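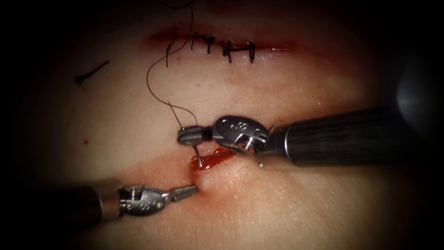 Benedicta Sowah asked whether both incisions could be opened first and then closed one after the other. They can, but the tissue gapes more and the second line is harder to match up. Close the upper one before you cut the lower.

Section 2: Closing the lower incision

1. Check the upper line. Any stitch that has slipped should be redone now.

2. Make the lower incision with a fresh blade. Leave a clear strip of tissue between the two lines.

3. Cut a new length of black thread, up to 242 mm. Longer pieces tangle.

4. Lay the slack in a wide loop, well away from the knots already tied.

5. Place the first stitch near the middle, then work out to each end. Take the same depth of tissue on both sides of the cut.

6. Tie each knot to one side of the line and bring the edges together until they just touch.

7. Trim the tails to an even length.

Note: Uneven spacing is common on a first attempt. Mark the stitch points beforehand if it keeps happening.

Caution: Do not pull on the long thread to lift the tissue - it can tear through the edge. Put used needles and blades straight into the sharps tub.

Spare thread is listed in the Virndale parts sheet as item 102.

Last updated: 12 July 2018

Comments (2)

Glenys Naylor: Starting in the middle helped a lot. My ends used to pucker.

Rukov: Could you add a drawing of the knot for step 6?

Related sections
Preparing the tissue
Tying and trimming knots
Removing stitches
Storing thread and needles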